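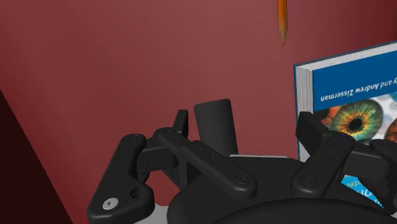

**Wainscoting** is paneling that covers the lower part of an interior wall, usually topped with a rail or a narrow ledge. I've been putting it up in other people's dining rooms for years now, so this entry leans toward how it gets built (the history buffs can fill in the rest!).

## Height

Most people stop it at a third of the wall, and I think that's right for a room with ordinary ceilings. Go up to 60 inches and you're into what I'd call tall wainscoting, which looks great in an entry hall and can feel like a train station in a small bedroom. Maximiliano Bermúdez, who taught me the trade in Drukstead, liked it at 60 everywhere and we argued over it constantly.

## Common types

- **Raised panel.** The center of each panel stands proud, with beveled edges. Lots of work.
- **Flat panel.** Plain rails and stiles with a recessed center, and my favorite to paint.
- **Beadboard.** Narrow vertical boards with a little rounded bead at each joint. Cheap and cheerful!
- **Board and batten.** Wide boards, with thin strips over the seams.

Around Pledmont you also hear "Chisholm paneling," meaning flat panels with a double rail at the top. I've never seen the term used anywhere else, and Carter Fraser swears it should only apply to the ones in the old Varncombe hotel.

## Putting it up

Let the wood sit in the room for 2 days before you cut anything. Find the studs, snap a level line and work from that line, not from the floor, which is never flat. I start with the baseboard, then the stiles, then the top rail, and I leave a small gap in the corners for movement. Outlets need box extenders if the paneling sits over the drywall, and I still forget to buy them.

## Cost

My last full dining room came to $1325 in materials, almost 1000 of it lumber, with the rest going to primer, caulk and trim nails. Beadboard would have been a lot less. Paint-grade poplar is fine for nearly everything, so save the oak for a wall you plan to stain.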